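Research and Innovation | Robotics and Automation
Research Office newsletter, July
By the Research Communications Team

Sorting household items with two hands: first results from the Gronow study

The Walden Institute has completed the first stage of the Gronow study, a programme of work on how a two-armed robot can learn to clear a table of mixed household items. The study is carried out jointly with the engineering firm Asonano and is expected to continue for a further two stages. A summary of the method and the early results is given below for colleagues in other departments, several of whom have asked for an account that does not assume a background in the field.

The question put by the study is a narrow one. When a robot is taught a task by a human operator, who guides the arms through the movements while the system records them, it has generally been assumed that more recordings will lead to better performance. The Gronow team wished to establish whether the order and variety of those recordings matter as much as their number. Recording is slow and tiring work for operators, and any method that reduces the amount required would be of practical value to laboratories with small teams.

Two sets of recordings were therefore prepared. The first contained 1,000 demonstrations in which the items were returned to the same starting positions after every attempt. The second contained 576 demonstrations in which the items were moved between attempts according to a plan drawn up in advance. Under this plan, no item kept the same neighbour for more than a few attempts in succession, and the choice of which hand should act first was also varied. The same operators contributed to both sets, and the same learning software was used throughout.

The work is done on a felt-topped table enclosed by folding screens of woven panels. The items are ordinary ones, selected because they differ in shape and stiffness and in how they respond to being gripped: a sponge, a drinks can, a paper plate, a marker pen, a transparent plastic bag, a white rectangular container, small packets and a small purple object with rounded lumps. Each arm ends in a jointed hand with separate fingers and a thumb, and either hand may be used for any item within its reach.

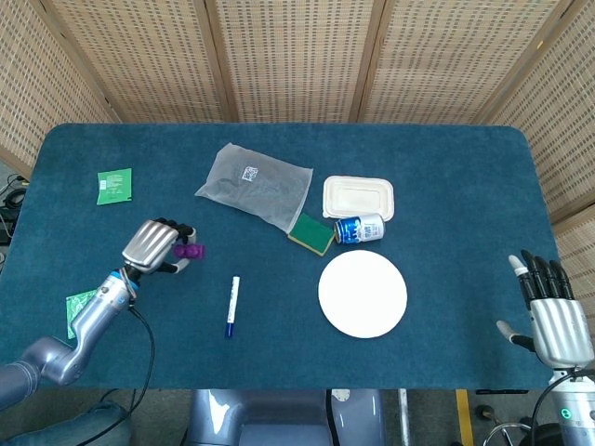

Once training was complete, each version of the system was given 100 trials on arrangements that it had not met before. A trial was counted as a success only if every item had been picked up and placed in its assigned area without help from the operator. Partial successes were noted separately and are not included in the figures reported in this item.

The version trained on the smaller, varied set succeeded in 80 of its 100 trials. The version trained on the larger, fixed set fell well short of this, and its failures followed a clear pattern. It performed well when an item happened to lie close to a position it had seen in training, and poorly when two items had been placed so that one overlapped the other. In a number of such cases the hand closed on the wrong item and continued with the movement as though the grasp had been correct.

The varied set did not remove all difficulties. Thin and flexible items remained the most common cause of failure for both versions. Flat packets were often pushed along the felt before the fingers could get beneath an edge, and the plastic bag was sometimes dropped during transfer. The team considers that these failures arise partly from the design of the fingertips and would not be cured by further recordings alone. A revised fingertip surface is being prepared by Asonano for the second stage.

One result had not been anticipated. In the varied set, operators had been asked to keep the idle hand open and near the items while the other hand was at work, and the trained system adopted the same habit. Trials in which the second hand was already raised and ready were completed more quickly than those in which it had to travel from a resting position. The effect has not yet been tested separately, and the team does not wish to make strong claims about it at this point. A dedicated comparison will form part of the next stage.

Readers should also be aware of the limits of the study. All trials were conducted at a single table, under constant lighting, with one robot and a fixed collection of items. It is not known whether the advantage of varied demonstrations would hold in a more crowded setting or with items of greater weight. The Stuvness laboratory has agreed to repeat the trials on its own equipment, using the same placement plan and its own operators, and its results will be reported when they are available.

The placement plan and the written instructions given to operators may be obtained on request from the Research Office. The recordings themselves will be released to partner laboratories once checks on their labelling have been completed. Departments wishing to propose items for the second stage are asked to submit a short note giving the item, its dimensions and the reason it would make a useful test.

Filed under: Robot learning, Joint projects
6 shares | 2 comments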